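Cold brew ratio for a small household, what's yours?
Board: Coffee & Tea > Brewing

quintana_porch wrote:
June is here and I'm back on cold brew, hooray! Last summer I made it way too strong and kept topping it up with milk. This year I'm at 2 oz of coarse grounds to 700 ml of water, overnight in the fridge, and wow, so much better. Chocolatey, a little cherry at the end. I've been drinking it black in small cups, no ice.

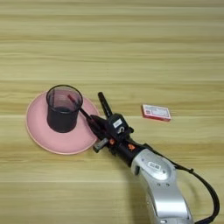
Anyway, I'm using the Troltitz medium roast, and I'd love to hear what everyone else does. Fridge or counter? Do you stir?

mudroom_kettle wrote:
Counter, always. The fridge is so slow that you lose half the fruit. Try it at room temperature, strain before breakfast, then chill it. You'll be amazed!

V. Iglesias wrote:
Going to disagree with mudroom. Counter brew tastes woody to me by the second day. Fridge, 18 hours, one stir at the start, leave it alone. Also that ratio is closer to ready-to-drink than concentrate, so don't add ice or you'll wash it out.
- Valeriano Iglesias

quintana_porch wrote:
OK so I tried both!! Same beans, same grind. Counter was louder up front, fridge was rounder. I liked the fridge one more, sorry mudroom.

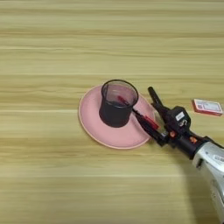 Dark cup, pink plate

mudroom_kettle wrote:
No hard feelings, but what grinder? My old Flesix threw so much dust that everything came out muddy whichever way I brewed it.

quintana_porch wrote:
Hand grinder, coarsest setting but two clicks. I do get some silt at the bottom of the jar. Paper filter after the mesh?

V. Iglesias wrote:
Yes, paper. Rinse it first. Slow but so worth it. My notes for a first batch:

1. Grind coarse, wet all the grounds, one stir, lid on.
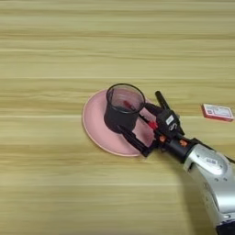 2. Mesh strainer first, then paper. Don't squeeze the grounds.

3. Drink it within four days.

skisudley_sam wrote:
Five days is fine. I've gone a week.

V. Iglesias wrote:
A week! It's cardboard by then, Sam.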